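Electric Cooking Pot – Kitchen Guide for Residents, Section 2: Setting Up and First Use

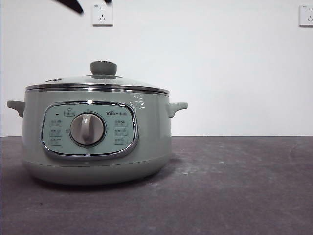
Please read this section before you cook with the pot for the first time. The guide was prepared by Anisa Liew for all shared kitchens of Ekwood House and was last checked on 2018-09-12. The booklet of the manufacturer is kept in the drawer under the kettle, and if something in it is different from our text, follow the booklet.

Placing the pot

1. Put the pot on the counter, on a flat and dry place. Do not put it on the stove, also when the stove is off.
2. Leave a free space of one hand between the pot and the wall. Steam must be able to go up.
3. Turn the pot so that the dial looks to you. The side handles should be free on the left and on the right.
4. Check that the cord reaches the wall outlet without pulling. Do not use an extension cord.

Note: Keep the pot away from the front edge of the counter, especially when children are in the kitchen.

First cleaning

5. Take off the glass lid by the knob and wash it with warm water and a soft sponge. Rinse also the small steam vent in the lid, from both sides.
6. Wipe the inside of the pot with a damp cloth and a little dish soap. Wipe again with clean water and dry it well.
7. Clean the outside and the control panel with a cloth that is only a little damp.

CAUTION: Never hold the pot under the faucet and never put it into the sink. The electric parts are in the body.

Cooking

8. Put in the food and the water before you plug in. Do not fill the pot up to the rim – soup and noodles make foam and come over.
9. Close the lid. It must sit flat on the rim.
10. Plug in, then turn the dial slowly to the position you need. For the meaning of the positions see page 6 of the booklet.
11. Stir from time to time with a wooden or silicone spoon. Metal spoons are not allowed, they scratch the inside.

CAUTION: The lid, the rim and the steam are hot. Lift the lid by the knob only, and tilt it so the steam goes away from your face. Use oven gloves for the side handles.

After cooking

12. Turn the dial back to off and pull the plug.
13. Wait until the pot is cold before you move it or wash it.
14. Leave the lid a little open until the inside is dry.

If the glass has a crack or the cord is damaged, do not use the pot. Write a note to Gavin Jardine at the house office.

183 shares · 2 comments

We use cookies to remember your settings. Accept | Manage cookies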